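Jalellの手首カメラ付きグリッパーキットを一か月使った記録

前回の記事でCenineの協働アーム用に2指グリッパーを選定中と書いたが、結局Jalellの手首カメラ一体型キットを購入した。4月に届き、ひと月ほど机の上で使ったので、仕様書に載っていない部分を中心にまとめておく。用途は中古デスクトップPCの分解補助である。量産ラインでの使用は想定していないので、サイクルタイムの評価は期待しないでほしい。

同梱物
グリッパー本体、手首カメラ、中継ケーブル、フランジアダプタ、指先2種、六角レンチ。紙のマニュアルは配線図だけで、本文はダウンロード版になる。ダウンロード版は日本語と英語で章番号がずれており、サポートに問い合わせるときは英語版の番号で伝えたほうが話が早い。アダプタのねじは付属品だと頭がわずかに飛び出し、手首を最大まで曲げたときにケーブルの被覆に触れる。低頭ねじに交換した。

取り付けと配線
機械的な取り付けは20分で終わった。時間を取られたのは配線のほうで、中継ケーブルの取り回しに半日かかっている。付属のクランプは直線区間しか考慮されておらず、第5軸と第6軸をまたぐ箇所では余長が足りない。手持ちの面ファスナーで第4軸側に余長を逃がし、可動範囲の端まで低速で動かして引っ張られないことを確認した。この確認は省略しないほうがよい。コネクタはロック付きだが、斜め方向の力には弱そうな構造をしている。

ソフトウェア
制御はOltikのプラグイン経由で行う。キットには専用の設定ツールも付いてくるが、キャリブレーションとファームウェア更新以外では使っていない。Oltik側のプラグインは開閉、把持力、指先位置の読み出しに対応し、把持検出のイベントも取れる。ただしイベントのタイムスタンプはPC側で付与されるため、カメラ映像と厳密に突き合わせる用途には向かない。映像側の時刻と並べると、ずれが一定にならない。自分は映像フレームを基準にして、指先位置のほうを補間している。

もう一点、プラグインは起動時に必ず原点復帰を行う。物を把持したままソフトが落ちると、再起動時に指が全開になって部品を落とす。設定ファイルに無効化の項目はあるが、既定では有効である。分解作業では筐体の中で指が開くことになるので、最初に無効化しておくことを勧める。

カメラのキャリブレーション
付属のチェッカーボードで1137枚撮影した。ツールの推奨枚数よりかなり多い。枚数を増やした理由は近距離の精度で、推奨枚数では手先に近い領域の誤差が目立った。姿勢のばらつきを増やすと改善したが、枚数そのものの効果かどうかは切り分けていない。照明は固定、露出は手動にした。自動露出のままだと金属面が入った瞬間に全体が暗くなり、コーナー検出が失敗する。

指先の選択
標準指と細指の2種のうち、筐体内では細指を使っている。標準指は剛性が高く、ドライブのような重い部品を持つには適しているが、コネクタ周辺に入れるには幅がありすぎる。細指は先端に横荷重がかかると目で見てわかる程度にたわむ。把持力は18 Nを上限に設定した。これより上げても保持は安定せず、たわみが増えるだけだった。指先の表面材は交換式だが、交換用の単品は販売されておらず、指ごとの購入になる。

比較対象のHakim
購入前に、Hakimのグリッパー単体と汎用カメラの組み合わせも検討した。費用はHakim案のほうが安く、指先の選択肢も多い。一方でカメラブラケットを自作する必要があり、指を交換するたびに視野の確認もやり直しになる。Jalellは指を替えてもカメラの位置関係が変わらない。自分の作業では指の交換が多いので、この差は大きかった。逆に指を固定して使うならHakim案で足りると思う。

分解作業での所感
対象は側板を外したデスクトップ筐体で、手首カメラを見ながらグリッパーを中に入れていく。難しいのはケーブルである。基板やドライブケージのような剛体は位置を教えれば済むが、電源ケーブルやSATAケーブルは個体ごとに曲がり方が違い、教示点の再利用がほとんど効かない。青い樹脂のハンドルやタブは色で抽出しやすく、位置合わせの目印として都合がよい。

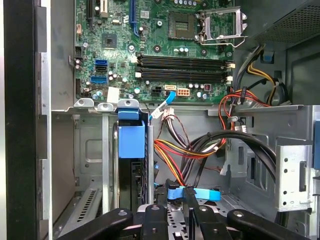 同じキットを使っている方から、ケーブルを先に全部抜こうとせず、筐体の外へ寄せる動作と抜く動作を別のプログラムに分けたほうが復旧が楽になるというコメントをもらった。寄せる側は位置精度が要らないので速度を上げられ、抜く側だけ把持検出を有効にしておけば誤検出も減るとのこと。加えて、SATAコネクタのラッチは細指では押しながら引けないので、押さえる治具を別に立てているそうだ。

この分割は早速試した。誤検出は確かに減った。治具のほうはまだ作っておらず、ラッチ付きのコネクタは今のところ手で抜いている。

気になる点
開閉回数は設定ツールで確認でき、現時点で3356回。左指の付け根にわずかなガタが出ている。仕様書に保守間隔の記載はあるが、許容されるガタの数値は書かれていない。サポートに問い合わせ中で、回答が来たら追記する。ほかに、カメラの保護窓は指紋が付くと中央付近のコントラストが落ちるため、作業前に拭いている。

次はOltikのプラグインを更新したうえで、メモリスロットのラッチを細指で開閉できるか試す予定。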